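**Wana after-school snack grant – progress note, August 24, 2023**

We planned for 100 kids at three sites and got 12 regulars at Sebastian. Bindu Gounder thinks sign-ups will climb once school starts. I'd like to see that before we order more.
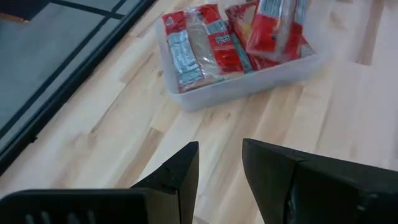 *Packaged snacks in a plastic bin.*

Skolik still bills us for 16 deliveries a month, and I can't match that to the receipts. Farzad Mahmoudi has asked them twice for a breakdown.

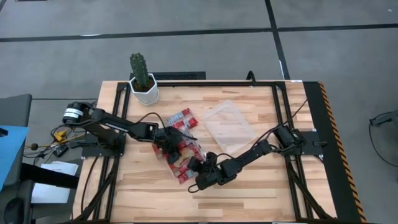
Cernatby wants to join as a fourth site, and I'm against it for now. Their survey shows strong demand, but the parents filled it in at a free cookout. Wrapped packets like the red-and-white ones are easy to hand out – that says little about whether kids stay for homework help. Please hold the second payment until the Skolik bill is settled.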